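Living with a hired arm: workshop tips after one long winter

Filed under: Benches, Clamps and Other People's Fingers
Posted November 8, 2021

Several readers have asked whether the Stosham bench arm is worth hiring for a home workshop. I've had one bolted down since March and I still have all my own fingers, so I'm as qualified as anybody to answer.

Stosham will rent you the arm, the two-fingered gripper and a box of cables by the month, with a fitting visit thrown in. Mine was done by Mitiku Gidey, from the Pikham depot, who looked at my bench for a good while and asked if I'd considered a different bench. I hadn't. He shimmed it with a folded beer mat, which is still there.

Tip one. Clear the bench before you switch on. I mean properly clear, down to the wood. The arm will go round a mug if you've told it about the mug. You will not have told it about the mug.

Tip two. Start with rough things. Abrasive sheets, old sponge blocks, a bit of carpet underlay. Ridged pads get a decent hold on anything coarse and slither off anything polished, and it's much cheaper to find this out with sandpaper than with your aunt's sugar bowl. Set the grip at 5 on the dial and creep upwards. The manual says to begin at 12. The manual was written by somebody with stronger sugar bowls.

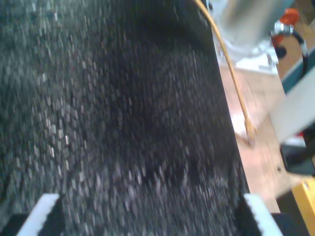

Tip three. Wipe the pads at the end of every session with a barely damp cloth. Grit gets into the teeth and stays there, and the next thing you pick up will have a neat row of scratches along each side. An old toothbrush does the corners. Mark it clearly as the workshop toothbrush, and then mark it again.

Tip four. Give your cables some slack, then give them a bit more. I tied mine down with garden twine so the bench would look tidy for visitors, and the first time the arm reached for the far corner it took the desk lamp with it. Loose loops look slovenly and work very well.

Tip five. Slow it down. There's a speed setting that goes up to 300 and I can think of no domestic job that wants it. Sanding a chair leg at full tilt gives you a very smooth, very short chair leg.

Now the money. The Rirside shop sells a reconditioned set outright for 4,000, which made me sit down, though I was in my shed and the only seat was the short-legged chair. Hiring makes far more sense if you have one big job in mind. I had the staircase spindles. I did the first few by hand, out of pride, and the arm held the rest while I sanded, drank tea and shouted encouragement.

Grumbles: the help line plays pan pipes. The carry case won't shut if you put everything back in it. The software, which is called Fu for reasons the leaflet keeps to itself, forgets your saved positions whenever it updates, so write them on masking tape and stick them to the wall.

Would I hire it again? Yes, for anything dull that needs holding still for hours. For a single shelf, ask a neighbour and pay in biscuits.

Next time: getting wood glue out of a jumper.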